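Two-arm bed-making cell: left gripper reports "object held" with nothing in it

Posted by Teguh Harahap in Faults and Safety, 2026-10-18

Pair of arms with parallel grippers, Draso controller, used on pillows and bed linen. Grip detection is by motor current only. The left gripper intermittently reports a hold when the jaws have closed on nothing. The right arm then starts its pull, the cloth is held at one end only, and the arm swings wide. The log shows 57 false holds in 1,000 closures. On the last one I used the emergency stop. Threshold is at the factory value. Firmware was updated in May. Typical work:

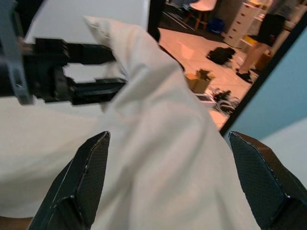
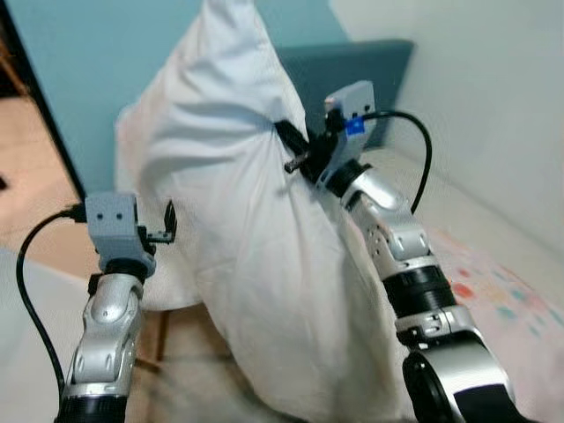
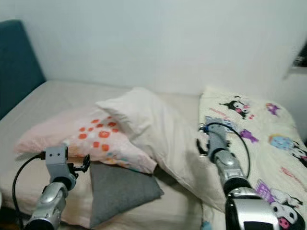
Replies

Domingo Gallardo
Current alone won't separate thin cloth from friction in the jaw drive. Log the jaw position at the end of each closure as well. If the false holds stop at the same position as an empty close, the threshold is too low. If they stop short, something is binding, and I would look at the cable first. A stiff loop at the wrist can load the drive in some poses. We had this at Larville and re-routing the cable cured most of it.
Until it is fixed, make the pull conditional on both current and position, and cap the speed of the right arm. Keep people out of reach during the pull. An emergency stop is not a substitute for that.

Renato Pereyra
Just turn the threshold up. Worked for me.

Gonzalo Paredes
Raising it blindly will give you missed holds on single-layer sheets, so measure first. Also check whether the May update reset the jaw zero. Mine was out by 4 mm afterwards and the error code was 223, logged as a warning only. Home the jaws with nothing between them, save, then restart the controller.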